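Preteritz gripper kit: a season with our school robotics club
Rating: 4 out of 5

Our club bought the Preteritz kit in August for the household chores event at the Neridby student meet. The task list was long, but most of the points were in the kitchen round, so that is mainly what I can speak to. We have six students, most of them new to robots, and two laptops that had to do everything.

The kit comes as a gripper, a wrist camera, a mounting plate and a bag of screws. You supply the arm. Ours is an older Enache, and the plate lined up with it without any drilling. Assembly took the students two afternoons. The printed manual skips the cable routing completely, so plan on watching the maker's video.

What you get from the wrist camera

The view is close and wide. A good part of it is taken up by the gripper itself, which bothered the students at first. They got used to judging position by the big black finger on the left -- once they stopped trying to look around it, their driving improved a lot.
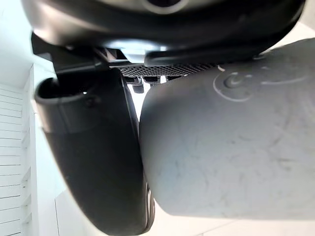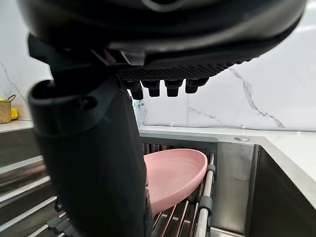
Handling dishes

Plates were the hardest item. The short fingertips need to be square to the rim, and if the wrist is tilted even a little, the plate slides on the rack before you have hold of it. We had the drivers come in slowly and stop just above the rim to check the angle. By the second month most of them could lift a plate from a dish rack on the first or second try. Cups were much easier.

Software

The Brokerura control app is plain and it works. Recording a run is one button. Our students had roughly 3,000 saved by the end of the term, and the app got slow to open after that. Sorting them into folders helped. I would like a way to tag bad runs while driving, since now you have to write them down on paper.

Cost and parts

We paid $345 with the school discount. Shipping was slow. Spare fingertips are sold only as a full set, so losing one means buying them all.

I would buy it again for a club that already owns an arm. If you are starting from nothing, price the arm first.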